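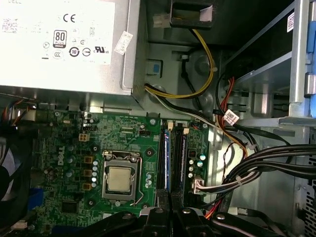 Clifford Chisholm
23/08/2021

Okay so the old Dell tower has been living under my desk in Flivdale since I moved, and this weekend I finally got the side off and the cooler off. Thread, if you like old computers (or dust).

2/ I paid $93 for it from a surplus place in Govbridge that was clearing out an office. No drive, no keyboard, sticker residue all over the lid. I love it.

3/ Dell power supply up top with that giant white label, the one with every certification logo known to man. CE, UL, 80 PLUS, the works. I always end up reading these like a cereal box.

4/ The processor still has its lid on and it's a bit scuffed, which doesn't bother me one bit. Scuffs on the metal don't hurt anything. Bent pins or gunk in the socket, that's when I start sweating.

5/ Cleaning the old paste: coffee filter, 90-something percent rubbing alcohol, small circles, go slow. Paper towels leave fuzz and then you're picking fuzz off with tweezers at midnight (ask me about February).

6/ Somebody asked how much new paste. A pea. A small pea! My cousin Mao did a whole grape once and we were wiping the board down for an hour.

7/ Two sticks of memory standing right next to the CPU, and they don't match. One has a blue edge, the other is dark with a paler edge. Mismatched sticks will often run fine together, they just tend to settle at the slower one's speed. I'm leaving both in until I've run a memory test overnight.

8/ If you pull yours, open the little latches first and lift straight up. No wiggling side to side like a loose tooth. And touch bare metal on the case before you reach in, especially if your room has carpet like mine does.

9/ I also look over the capacitors on any board this old. Flat tops good, domed or crusty tops bad. Use a flashlight from the side, you'll catch a bulge way faster than looking straight down.

10/ One more habit: before unplugging anything I put masking tape on the cable and write where it goes. Those skinny bundled wires all look the same once they're out, and I once spent 3 evenings figuring out why a power button did nothing.

11/ Plan is a cheap SSD, a fresh cooler, and then it goes to the Rudholm library for their homework corner. They've got 4 machines now and the kids line up after school.

12/ Still need a cooler that fits this mount without costing more than the computer. If you've got one in a drawer, message me, I'll come get it and bring cookies.

13/ Okay, going to vacuum the carpet now. So much dust, you guys.

Search posts Go
4 min read
Contact | © Clifford Chisholm | Back to top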